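Filed under: Family data, Sleep, Preschoolers

Skollen Bedtime Diaries

README for the second release

The Skollen Bedtime Diaries are a set of short daily notes kept by parents and carers of children aged two to five. Each row is one night in one household. The notes cover when the child had a nap (if they did), when the bedtime routine started, when the lights went out, when the child was asleep, and whether anyone was up again before morning. There is also a free text field where people could write whatever they liked, and most of them did.

The first release had errors in the nap columns and should not be used. If you have a copy, please delete it and take this one.

What is in the folder

nights.csv is the main table, with about 4000 rows.
households.csv has one row for each of the 200 households that finished the diary.
notes.csv holds the free text, joined to the main table by night_id.
codebook.txt explains every column and every code.
changes.txt lists what was fixed between releases.

All files are UTF-8 and comma separated. Times are in 24 hour format and are local to the household. An empty cell means the question was skipped. A dash means it did not apply, for example nap length on a day with no nap. Please don't merge the two, they mean different things and the difference matters a lot for the older children.

How the diaries were kept

Households were found through the Van Hecke childcare centres and through a notice at the library in Prilutari. Parents chose between a paper booklet and the Bravance diary form, which works on a phone. Each household was asked for 23 nights in a row. Missed nights were allowed and were not chased up. Anyone who missed more than a week was taken out of the main table, but their notes were kept if they agreed.

The paper booklets were typed up by hand. Handwriting was a problem in some of them, mostly with 1 and 7, and where the typist could not decide the cell was left empty and flagged in the column time_unclear. 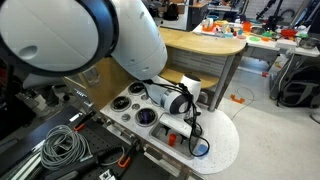
The phone entries have a different problem. The form filled in the current time by default, so a parent who wrote up the evening at 22:30 could end up with 22:30 as lights out without meaning to. We compared entry time with reported time and flagged rows where the two match to the minute. The flag is called default_suspected. It catches some entries that are probably fine, so we left the decision to you.

Main columns

night_id: unique for each row.
household_id: random, not in order of joining.
child_age_months: at the start of the diary, not updated.
nap_start, nap_end: from the parent or passed on by the childcare centre.
nap_source: home, centre or unknown.
routine_start: when the parent felt bedtime had begun.
lights_out: when the light was switched off or the parent left the room, whichever came last.
asleep: the parent's best guess.
callbacks: number of times the child called out or came out after lights out.
night_waking: yes, no or unsure.
morning_up: when the child was up for the day.
who_settled: a code, see codebook.txt.

The meaning of routine_start varies a good deal. Some families count from the bath, some from pyjamas, and a few from turning the TV off after dinner. We asked people to stay consistent within their own diary and most seem to have done so. Comparing one household with itself over time is reasonable. Comparing one household's routine length with another's is shaky.

Callbacks was meant to be a count, but some parents wrote "heaps" or "lost count". Those are coded 99. Take them out before you work out an average, or you will get some very tired families.

The free text

The notes are the part people ask about most. There are a bit over 1000 that run longer than one sentence. They include things like a new baby coming home, teething, a favourite blanket in the wash, daylight saving, grandparents visiting, and the move from cot to bed. Several families wrote about dropping the nap over the course of the diary, and those are worth reading beside the times.
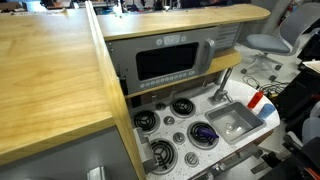
Names of children, siblings, pets, streets and childcare staff were replaced with a word in square brackets, such as [child] or [older sister]. This was done by hand and then checked a second time by another reader. If you find a name we missed, write to the contact at the end and we'll put out a corrected file.

Spelling was left as written. So was swearing, of which there is a little.

Known gaps

Most households had two adults at home in the evening. Shift workers are under-represented, and so are families who share a bedroom, which makes lights_out hard to answer. The form was in English only. All the diaries were kept in October and November, so there is nothing here about long summer evenings, and the clock change falls inside the diary period for some families and before it for others. The column after_clock_change tells you which.

Twins were recorded as one row if they shared a room and two rows if they didn't. That was a poor choice on our part. The column twin_row marks them, and you may want to leave them out.

Nothing in the files is medical. There were no questions about snoring, breathing or medicines, and notes that went into detail about a child's diagnosis were removed at the parents' request or ours. Please don't use the diaries to say what a normal bedtime is for a particular age. The families volunteered, and people who volunteer for a bedtime diary often have bedtime on their minds already.

Use and sharing

Free for teaching, research and personal projects. You can share charts and totals. Quote from the notes only in short pieces and without the household_id beside them. Do not try to work out who a family is, and do not post the full notes file anywhere else.

If you use the data, cite it as: Skollen Bedtime Diaries, second release, prepared by Gintarė Tamošiūnaitė.

Contact

Questions and corrections go to Gintarė Tamošiūnaitė through the Skollen contact form. Replies can take a couple of weeks. Please give the night_id if you are reporting a problem with a row.

We use cookies to remember your settings and to see which pages are visited. By continuing to browse you agree to this. Manage preferences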